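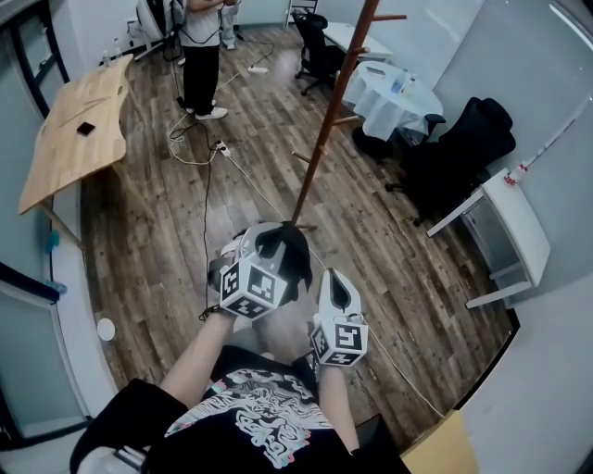 Myrto Lambrakis told me the hard part is letting go. Closing the grippers on something is easy, she said, and then you have to open them without dragging the whole thing along with you, and that's where everyone in the club loses points at first.

I can back her up, because I tried it. I joined the Potodmont robotics club for an evening of practice before their November match against Milis, and I was terrible! (My own hands are apparently much better trained than I knew.) The club works with hand-held grippers, the kind you wear and steer yourself, and the recordings go to the students who write the learning code. They've got 103 usable ones so far and want 609 before the match, so there's a lot of gripping ahead.

The coat rack is this season's big task. It's tall, it's wooden, and the pegs stick out at different heights, so you have to think about where you grab it and where your arms will end up. Prakash Hegde likes to take the pole low. Lenni Ojala thinks that's asking for trouble, and the two of them went back and forth on it for most of the snack break.
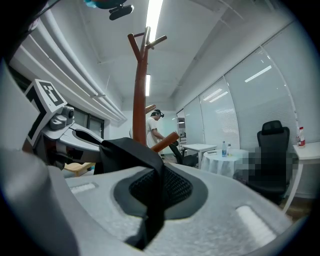 Nandini Thampi
Community reporter
Jul 22, 2020

Each team at the match gets 90 seconds per task, and there are 7 tasks on the list. Potodmont did fine with the small stuff last year but ran out of time on anything taller than a chair, which still stings a bit from what I heard.

New members are welcome, and you don't need to know how to code. Myrto says they'd love a few more people who are just patient with their hands. I'm going back for another try, and this time I'm taking the pole low.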